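Interior Finishes, Unit 6: Floors, Bases and Wall Panels
Handout for the second half of the unit. Instructor: Bhupendra Negi

Read this before the studio session and bring it with you. The reading from Unit 5 on subfloors is assumed.

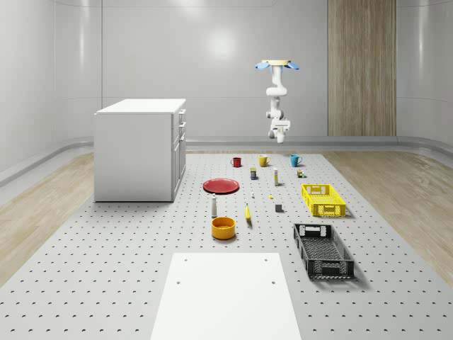
1. Terms used in this unit

Finish floor. The layer people walk on. It may be wood, tile, sheet material, carpet or a raised panel system. It is separate from the subfloor, which carries the load.

Base. The strip that covers the joint between wall and floor. A flat base sits against the wall. A rounded or coved base makes the turn from floor to wall with a curve, so a mop can follow it.

Transition. The line where two floor finishes meet. A flush transition has both surfaces at the same height. A reducer is a sloped strip used where they differ.

Reveal. A narrow gap left on purpose between two materials. It hides small errors in cutting and lets wood move.

Sheen. How much light a surface throws back. Paint makers use words such as flat, eggshell, satin, semi-gloss and gloss, but one maker's satin can match another's eggshell. Always ask for a sample.

2. Wood and moisture

Wood takes up water from damp air and gives it off in dry air. Boards change very little along their length. Nearly all of the movement is across the width, and flat-sawn boards move more than quarter-sawn boards of the same species.

Wood flooring should sit in the room where it will be used before it is laid, with the heating or cooling running as it will when people live or work there. Stack it with spacers so air can reach each layer. Check the boards and the subfloor with a moisture meter and write down both readings. If the two are far apart, wait.

Leave an expansion gap at every wall, column and door frame. The base covers it. Students often forget the gap at fixed cabinets, and this was the most common error in last year's drawings. A floor pinned at a cabinet and at the opposite wall will cup or lift in a humid summer.

3. Direction of grain

Boards are usually laid along the longer side of the room. In a narrow hall they run lengthwise, and a visitor sees few end joints. Laying boards at an angle uses more material because of the waste at the edges, so add to the order before pricing.

Wall panels follow their own rule. Vertical grain makes a low room look taller and horizontal grain makes a short wall look longer. Where a panel meets a floor of the same species, choose whether they are meant to match. A close match that misses slightly looks like a mistake. A clear difference in tone is easier to live with.

4. Light on glossy walls

A glossy wall shows every dip in the surface below it. Check it with a lamp held close to the wall and pointed along it. Do this after the primer and again before the last coat.

Curved walls need extra care. Small changes in the radius show up as bends in the reflected light. On the Kuruc clinic project the curved entry wall was sanded and recoated twice before it was accepted, and the final coat was changed from gloss to satin.

5. Worked estimate

The Sosura reading room has a finish floor area of 700 square feet. A built-in platform takes up 196 square feet and gets a different finish. That leaves 504 square feet of wood flooring.

Boards laid straight: add 5 percent for waste. The order is 529.2, rounded up to 530 square feet.

Boards laid at an angle: add 12 percent. The order is 564.48, rounded up to 565 square feet.

Flooring is sold by the full carton, so the last step is to divide by the carton size and round up again. Show this step in your work. Keep one unopened carton for repairs, and list it as a separate line in the estimate.

6. Assignment

Choose one room on campus that has at least two floor finishes. Hand in the following:

A plan at 1/4 inch scale showing each finish and the direction of the boards or tile.
A section through one transition at full size.
A section through the base at full size, with the expansion gap marked.
A one-page estimate in the form used in section 5.

Label every material on the drawings. "Wood" is not enough; give the species, the cut and the finish. If you can't find out, write "unknown" and say what you would check.

Questions about the estimate go to Dexter Sebastian, who is grading this unit. Sheets are due at the start of the next studio session. Late sheets lose one grade step.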